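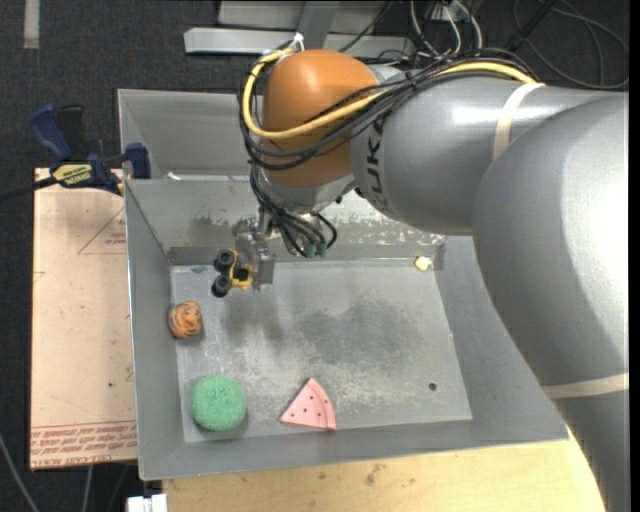
Laine Ķēniņš wrote:

I would get rid of the metal bins before the June swap and buy plastic tubs. Every small car that goes in comes out with a scratch on it, and the parents at the Pristville table do notice. I also can't get the cloudy marks off the bottom. I have tried dish soap and I have tried vinegar, and it looks the same or worse when it dries. Does anybody want to make a case for keeping them? If not I will price tubs for Drumard too and send the list a number.

[end of quoted message]

Laine, I'll make the case, or part of it.

The sheet metal itself is fine. I use the same kind of gray bin for the wheeled toys, the one with the sloping sides and the divider near the top, and the slope is the reason I'd keep it. Small vehicles roll down to the main floor where you can reach them. In the straight-sided tubs we had at Mandagi they wedged in the corners and you had to tip the whole tub out to get the last ones.

The floor is what needs attention. There are two separate things going on down there and they need different treatment.

The pale scratches are in the metal. You won't wash those out and you don't need to. Run your fingertips over them (or an old nylon stocking, which catches on anything) and if nothing snags, leave them alone. If you find a raised burr, take it down with 1,000 grit wet-and-dry paper and a little water, then wipe it and dry it right away. Do the burrs only. I sanded a whole floor once and it looked worse than when I started.

The whitish scrapes are something else. A lot of mine came off with a plastic paint scraper, so I think they were rubbed off the toys. The cloudy stains I have never fully removed. Vinegar on bare or galvanized sheet can dull it, so I'd stop using that. A damp cloth with a drop of soap, then a dry cloth, and accept what is left. It doesn't come off on the toys.

For the scratched cars, try a liner before you spend money on tubs. I cut a piece of 2 mm felt to the size of the main floor and laid it in loose. No glue – you want to lift it out and shake it. A yellow plastic car shows every black rub mark, so those were my test, and after a season on felt the newer ones still looked decent. The cars also stay put better when they land on their sides, and most of them do.

The rim is thin, so if small kids are going to be leaning over it, put edge trim on the front. The push-on rubber kind is enough. One 5-foot length did the front of mine with some left over.

Last thing, keep the upper compartment for loose parts, such as wheels, axles and the odd windshield. It needs checking at the end of the day. Bits of paper and packing collect up there against the divider and get missed when the rest is cleaned.

I have enough felt here for four bins if you want to try it at Drumard first. Send me the inside measurements of the floor, not the rim – they're quite different with those walls. If the cars still come out scratched then go ahead and price the tubs, and I'll split the cost for Welau.

Yusri Jugah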